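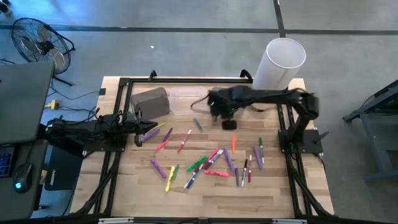

Search this site Search

How to Sort a Big Pile of Markers and Pens

Reading time: 4 minutes

Last updated: March

Most marker collections end up in one box. Highlighters, dry-erase markers, permanent markers and pens all go in together, and after a while people stop looking for the right one and open a new pack. This page covers how to sort a mixed pile into open bins and keep it sorted. It works for a home desk, a classroom cupboard or a shared workshop.

I used this method on the supply closet at Collis, where over 700 markers and pens had built up on two shelves. Babak Karimi and I did it on a Sunday. A desk drawer takes a few minutes.

What you need

- A clear table or bench
- Open plastic bins, one for each group you plan to keep
- Scrap paper for testing
- A damp cloth
- A trash can within reach
- Masking tape for labels

Open bins work better than boxes with lids. A lid is one more thing to lift, and markers get left on top of it. Bins with a lowered front edge are the easiest to reach into. Clear or translucent plastic also lets you see what is inside from the side.

Step 1. Decide on the groups first

Pick your groups before you tip anything out. There are two common ways to do it.

By type: dry-erase, permanent, highlighters, pens. Use this in an office or anywhere with a whiteboard. It keeps permanent markers away from the board.

By color: warm colors, cool colors, black and gray. Use this for art and poster work, where people reach for a color first and care less about the brand.

Do not mix the two systems in the same row of bins. If you want both, sort by type first and then by color inside each bin. Three or four bins is plenty for most rooms.

Step 2. Line up the bins at the back

Put the bins in a row along the far side of the table and leave the front free. You will be reaching over the markers to drop them in, so keep the bins close enough that you do not have to stretch. Leave a small gap between bins if they have flared corners, or they will catch on each other when you lift one out.

Step 3. Spread the markers out

Tip the pile onto the middle of the table and spread it until the markers are mostly in one layer. With a large collection, work in batches of 200 or fewer. Bigger batches roll off the edge, and small pens hide under fat highlighters.

Step 4. Sort the easy ones

Go through once and pick up only what you can place without thinking. Thick highlighters are usually the quickest. Leave anything you have to turn over to read. Drop the markers in loosely for now. It does not matter if they cross over each other in the bin. 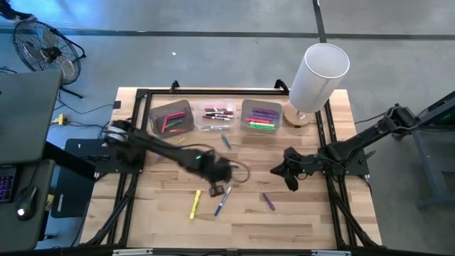 Step 5. Read the labels on the rest

Now pick up what is left and check each barrel. Cap color is a poor guide to type, because a blue dry-erase marker and a blue permanent marker can look nearly the same from a distance. The word on the barrel settles it. Expo markers are normally dry-erase. Sharpie is best known for permanent markers, but the name is on highlighters too, so read the smaller print before you choose a bin. 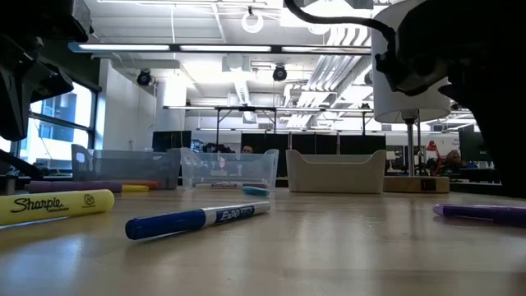
If the print has worn off, draw a short line on a whiteboard or a glazed tile and wipe it after a minute. Dry-erase ink comes away with a dry cloth. Permanent ink stays, and you will need rubbing alcohol to remove it.

Step 6. Test and throw out

Draw a line on scrap paper with each marker. If it skips, leave it capped and lying flat overnight, then try again. Throw it out if it still skips - it will only go back in the bin and annoy the next person. Markers without caps can go straight in the trash unless you have a spare that fits.

Step 7. Label the bins

Put a strip of masking tape on the front of each bin and write the group on it in large letters. Wipe the table down with the damp cloth before you put the bins away.

Keeping it sorted

Store the bins where the markers get used. At Collis the dry-erase bin now sits under the whiteboard and the others stay in the closet. Abbas Nazari goes through them every 2 months and pulls out the dry ones.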